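Relatório de progresso n.º 6
Projeto Palma: software de perceção e planeamento para tarefas domésticas
Para: Eulalia Iturra, acompanhamento técnico, Wiltau
De: Cosimo Bianchini, Nerkberg
10 de fevereiro de 2018

Resumo
O planeador de tarefas foi integrado com o novo módulo de perceção e os dois correm agora no mesmo ciclo. O controlo de corpo inteiro está estável com os pés parados. Continua em atraso a deteção de contacto dentro do tambor, pelas razões indicadas no ponto 3.

1. Perceção
O conjunto de treino tem 3.087 imagens anotadas, das quais 1.517 mostram o interior de um tambor. O segmentador separa bem tecido claro de metal escuro. Falha mais vezes na borracha da porta, que confunde com roupa branca, e nos reflexos do vidro quando a porta está aberta. A correção passa por juntar a profundidade à entrada da rede. O código está escrito e falta treinar.

2. Planeamento
A tarefa de tirar roupa da máquina foi dividida em aproximação, entrada do braço, preensão, saída e largada no cesto. Cada etapa tem condição de entrada e de aborto. O modelo de colisões inclui a porta aberta, o rebordo do tambor e o cesto. O cabo de ligação ainda não é modelado; definimos uma zona interdita fixa atrás do robô, solução que limita as rotações do tronco e que queremos substituir.

3. Controlo
O ciclo de controlo dos braços passou para 50 Hz no computador principal. Quando o antebraço está dentro do tambor, as câmaras da cabeça deixam de ver a mão e o sistema depende só do binário das juntas. A estimativa tem ruído a mais para distinguir um toque leve no metal de um toque em tecido. Testámos dois filtros e nenhum ficou aceite. A Flullholm entrega a nova versão do driver da mão na próxima fase, com leitura de corrente por dedo.

4. Ferramentas
O gravador de registos guarda agora o estado do planeador juntamente com as imagens e os binários. A repetição de uma sessão faz-se com um único comando. A documentação da interface está incompleta na parte dos códigos de erro.

5. Trabalho em curso
Etapa de entrada do braço no tambor inferior, com a porta aberta e o cesto colocado à frente da máquina.
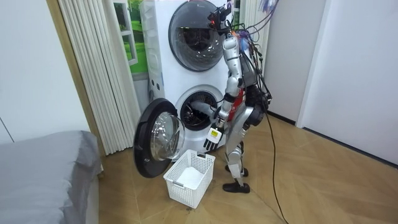

6. Próxima fase
Treino do segmentador com profundidade.
Modelo do cabo no planeador.
Integração do driver da mão e nova tentativa na deteção de contacto.
A demonstração da sequência completa mantém-se prevista para setembro. Não há pedido de alteração ao orçamento.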